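Sticky patches on wood worktop under plastic trays, oil finish, nine weeks after coating
Posted in: Finishing and Surface Care

Geum-ok Yeon
I finished a light wood butcher-block top with Skesau 848 hardwax oil in April. The top is 172 cm long and was bought unfinished. Prep was 80, 120, 150 grit, vacuumed between grits, then wiped with a damp cloth and left to dry overnight. Two coats, applied with a white pad, excess wiped off after 15 minutes as the can says. The room sits at 18 to 20 C and the humidity is usually in the fifties.

The finish was dry to the touch the next day. I left it alone for 9 days before putting anything on it. Since then it has had light use: parts, paper, hand tools, and plastic trays and bins that may stay in one spot for a week or more.

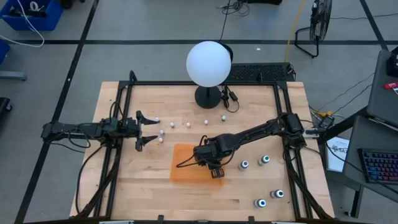
The problem is limited to areas that have been covered. When I lift something flat that has been down for several days, the finish beneath it is slightly tacky and a fingerprint will stay in it. Left uncovered, it firms up again in two or three days. Uncovered areas are hard and I can't mark them with a fingernail. There is no color change and no smell. Paper doesn't cause it, even a thick stack.

What I have tried so far:

Wiping with mineral spirits. It took off a little residue and the tackiness was the same the next morning.
Warm water and dish soap. No effect.
Moving the trays every other day. It helps, but I would like to stop doing it.

I have half a can left and could put on a third coat, but I don't want to build on top of something that hasn't cured. The supplier (Vurnum) says the product is fully cured at three weeks and suggested the plastic is the cause. Is this under-cured oil, or is something coming out of the plastic? And does the top need to be stripped?

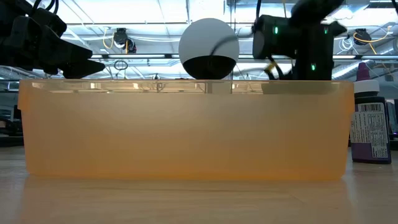
Mohsin Chaudhry
Both are possible, and you can separate them with a simple test. Cut a piece of glass or use a glazed tile with a flat back. Put it on an area that has never been covered and leave it for a week. Glass gives off nothing. If the finish goes tacky under glass, the oil is not fully cured and the cover is cutting off the air. If it stays hard under glass but goes tacky under plastic, look at the plastic.

My expectation is under-cure. Hardwax oils harden by taking up oxygen, and the surface skins over well before the rest is done. The three-week number on most cans assumes a thin coat, good airflow and a room warmer than yours. Two coats at 18 C with a 15 minute wipe could easily take twice that. Paper lets enough air through to keep the process going, which fits what you report.

As for the plastic, it depends on the type. Polypropylene and polyethylene are generally harmless to a cured finish. Soft PVC is the usual offender: the plasticizer moves into the finish and softens it for good. Check the molded code on the bottom. 5 is polypropylene, 2 and 4 are polyethylene, 3 is PVC. Also check for rubber feet, which cause the same trouble as PVC and leave a yellow or brown mark as well. The fact that your patches firm up again after a few days points away from plasticizer.

No third coat yet. Clear the top if you can, run a fan across it at low speed for two weeks, and get the room up to 22 C or so. Then repeat the glass test.

If it still fails, you don't need to strip to bare wood. Rub down with a maroon pad and a little mineral spirits, wipe until the cloth comes away clean, and let it dry for a few days. Then one very thin coat, all of the excess off. Lay the used cloths out flat outdoors to dry, or put them in water in a closed metal can. They can catch fire in a heap.

Kyung-hwa Yook
I had this with a different oil and just sanded it off and used water-based poly. Never sticky again. Wouldn't use oil on anything that gets stuff left on it.

Oluwatosin Aliyu
Agree with the glass test. Two additions.

Sanding a top to 150 and then wiping it damp raises the grain, and raised grain holds more oil than you think. Excess in the pores comes up slowly and sits on the surface, mostly where something covers it. A second wipe-off an hour after the first would have caught most of it.

Small stick-on felt dots under the trays will let air in while you wait. Don't use the clear silicone type.

Geum-ok Yeon
Codes checked. All 5, no rubber feet. Glass is down at one end with a tray next to it, same day. Fan is running on the other half. Will post the result here.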